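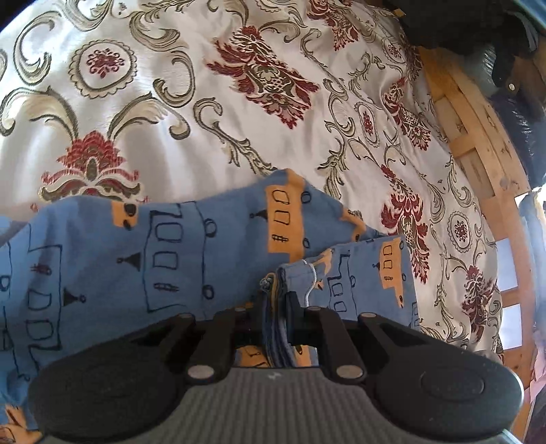

Figure 3. Printed cotton cloth with building outlines in navy and areas of mustard orange.

3.2 Print coverage and color loss

Pigment prints on household cotton were compared by coverage, defined as the share of the face side carrying color. Swatches were cut from 101 articles bought in Grollside and washed at 40 degrees for 19 cycles. Reflectance was read before the first cycle and after the last. Line prints lost less color per unit area than solid fills, in agreement with Chávez (2018).
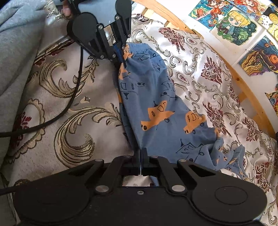

Knit goods were treated as a separate group. A knit stretches under load, and a stiff pigment film laid over it tends to crack along the wales. Designs that combine solid orange shapes with thin black line drawings, as on the blue children's pants, put both kinds of print on one ground. For such designs the fill and the line were read separately. 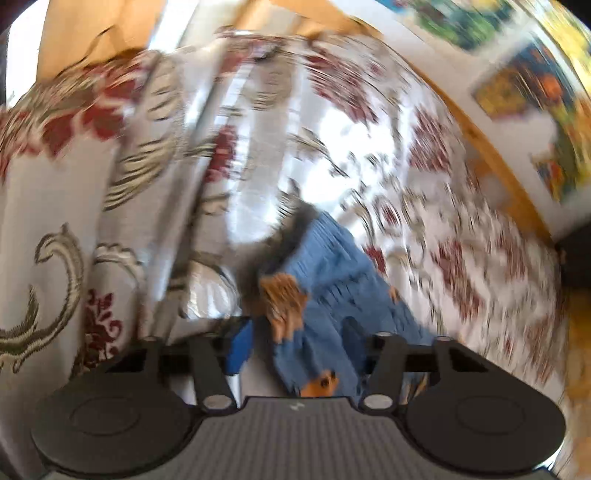
Figure 4. Floral fabric, red and grey-green motifs on a white background.

White grounds raised a further problem. Loose dye from dark red areas can settle on the ground and lower its reflectance, so a reading of the motif alone understates the change. A ground correction was applied to all 3272 readings 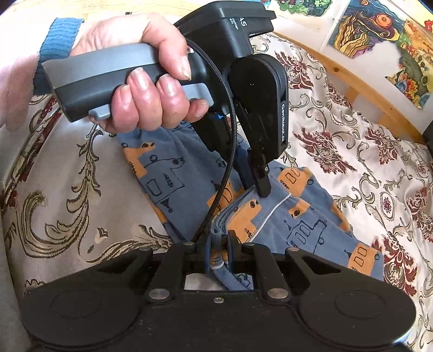 before the group means were taken. Readings that differed from the swatch median by more than three standard deviations were repeated once.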